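Stustum helpdesk – ticket 486
Subject: label printer prints blank every 9th label or so, then stalls
Opened by: Tóth, front office
Status: closed (see bottom)

Opened October 1, 2020

Label printer by the mail desk is skipping again. Prints fine for a bit, then one blank, then a couple with the address shifted up so the zip code is missing, then the light goes orange and it sits there. Turning it off and on gets me 30 labels if I'm lucky. We have the November mailing coming, 4000 labels, so this can't wait.

Tried so far:
– new roll
– other USB port
– deleted the printer and added it back
– wiped the print head with the alcohol pen
No change.

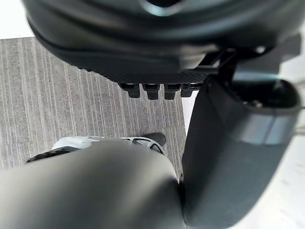 Kondis: Which roll did you put in? There are two kinds in the supply closet and the boxes look the same. One has a gap between labels, the other has a black mark on the back. If the printer is set for gap and you feed it black mark stock it'll guess where the label starts and get it wrong.

Tóth: Gap I think. Box says Gulis on it, no other info. Will peel one and look.

Tóth: OK looked. Black mark on the back. Old roll in the trash is gap. So that's one thing, but it was skipping before I changed the roll, so not the whole story.

Lacey Yeoman (picking this up from Kondis):

Put a gap roll back in please, dont mix them while we test. Then run a calibration: power off, hold the feed button, power on, let go when the light blinks twice. It should push out a few blanks and stop with the edge lined up at the tear bar. If it keeps feeding and never stops, the sensor can't see the gap.

Tóth: Did that. Fed and fed. Had to pull the plug.

Lacey Yeoman: Sensor then, or something on top of it. Open the lid, take the roll out, look for the little slot under where the paper runs. Bits of label stick there. Dry swab only, no alcohol on the sensor. 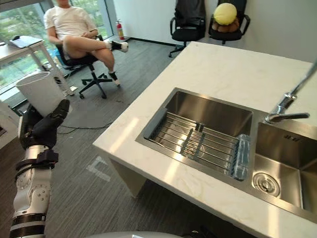 Also check the driver while you're in there. Label size in the driver has to match the stock, and it goes back to the default when you delete and re-add the printer, so step three on your list probably made things worse. Printer preferences, page setup, pick the shipping size. Stock type = gaps. Save, close, open it again and make sure it stuck. Sometimes it doesnt.

Tóth: Swab came out with a strip of label glue on it. Quite a long one. Driver was on the default size, changed it, had to do it twice.

Lacey Yeoman: Good. Calibrate again, then send a test batch from the real address file, not the built-in test page. The built-in one ignores the driver.

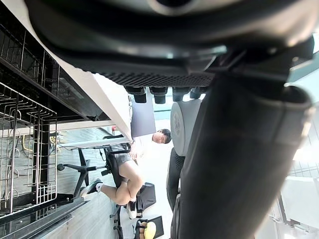 Keep the batch at 30 to start. If all of those line up, do a longer one and watch the last few. The drift builds up slowly so a short run can look fine when it isn't.

Tóth: Calibration stopped where it should. 30 good. Running a longer one now.

Tóth: Long run good too, no blanks, zip codes all there. Orange light hasn't come back.

Lacey Yeoman: Closing. Moved the black mark rolls to the bottom shelf in the supply closet and wrote NOT MAIL DESK on the boxes. Reopen under the same number if it skips again.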